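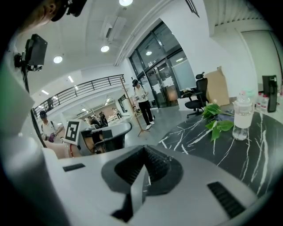

White walls and plenty of ceiling, 12 August 2022.

Party statements notebook, V. Hrnčiar

Picking up where I left the coding of the Fonbridge council statements, which I had hoped to have finished by now, but the second batch came in so much messier than the first that I've spent most of the morning just getting the dates to line up (and drinking far too much tea, which is my own business). The full pile is 733 statements, going back to January, from both the governing group and the opposition. Of those, 277 name the other side directly in the first paragraph. I had guessed it would be fewer, so that was a nice surprise for me and probably a gloomy one for anybody who has to live in Fonbridge.

A reminder for anyone reading this who wasn't at the last meeting: we code who is speaking, who is being criticized, and what for. If a press secretary puts out the statement, the speaker is still the politician. I know we went back and forth on that one, and I was on the losing side, but I've come around to it now that I've done a few hundred. The press secretary gets their own column in Estovow, so we aren't losing anything, and you can still pull those rows out if you want them.

The broken promises code

This one is giving me trouble again. When the opposition says "they have failed to deliver the bus route they promised," that's easy, it goes under broken promises. But then there is the Grultetti ward business, where the complaint is that the council kept its promise and the promise was a terrible one to begin with! I must have read that statement five times. I love it, it's really quite a clever piece of writing, but it doesn't fit anywhere we have. For today I've coded it as policy criticism and put a note in the comments column saying "see V." Please don't change it until we've talked.

Also, sarcasm. There are several statements that congratulate the mayor's office on things that are plainly not achievements. The codebook says to code the plain meaning, and I'd like us to loosen that, at least where a second reader agrees. 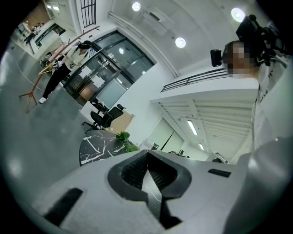 Agreement check

I took 50 statements out of the pile at random and coded them again without looking at my earlier answers. Speaker and target matched every single time, hooray. I disagreed with myself on the reason in 2 of them, both to do with road repairs, and in both cases I think the newer answer is the better one. I've corrected the sheet and left the old code in the history.

Still to do

- Same check on the Soltani statements, with somebody other than me doing the second read.
- Ask the council press office whether the gap in early spring is a real gap or just pages that never got archived.
- Fix the spelling of the deputy mayor's name, which I've managed to enter three different ways.
- Draft a paragraph on sarcasm for the codebook. I'll do this one over the weekend, I have opinions.

Back to top | Contact: Vendula Hrnčiar, statements project | © 2022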